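About Trurnum Crop Watch

We started out as a few growers swapping phone calls about armyworms. Somebody would find chewed leaves on a Friday evening, ring the next farm over, and by morning half the valley would be out walking rows with flashlights. It was a pretty good system until the year the moths came in from two directions and the phone tree fell apart before lunch!

Today Trurnum covers 314 farms between the Urkholm road and the lower Brollero, and we still do the thing we did then, just faster. We hang pheromone traps, check them, and get word out to everyone downwind. Our scouts visit 60 trap sites through the season, and the readings go out by text message the same day - in plain words, with the name of the crop and the stage of the larvae, so you can decide what to do before dinner.

Dale Landry runs the field side and has been with us from the beginning. He loves a muddy boot and a good hand lens, and he'll happily spend an hour at your kitchen table going over the difference between fall armyworm and corn earworm (look for the pale upside-down Y on the head). If you've never scouted a field before, ask him to take you along. Mornings are best.
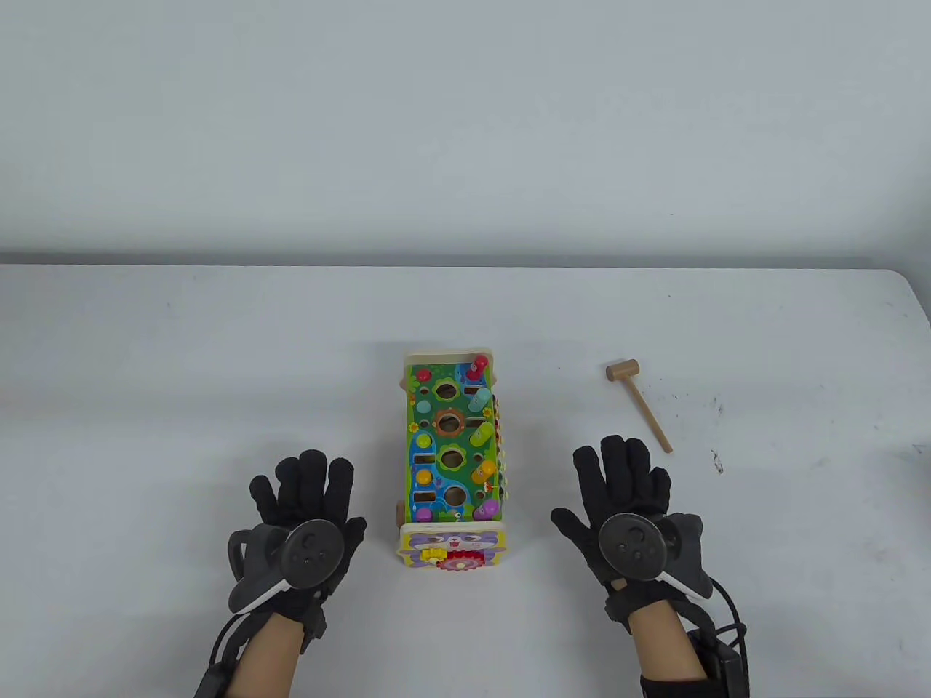
Samir wrote to us in September that he had been spraying by the calendar for years and only stopped once the texts started coming, and that he now walks his corn twice a week and treats the blocks that need it. We get a lot of notes along those lines and we read every one of them at the Monday meeting, or whatever day the meeting ends up on in planting season.

We also run a winter course, 11 evenings long, on identifying pests and the insects that eat them. Lacewings get a whole night, and so do parasitic wasps, which are far more exciting than they sound. Farm workers come free, and so do high school students.

Membership is paid by the acre, with a flat rate for gardens and small plots. New members get two traps, a set of lures and a scouting notebook that fits in a shirt pocket. The office is open from seven in the morning, and the coffee is usually on by then. Come by and bring whatever you found on your leaves, preferably in a jar with a lid.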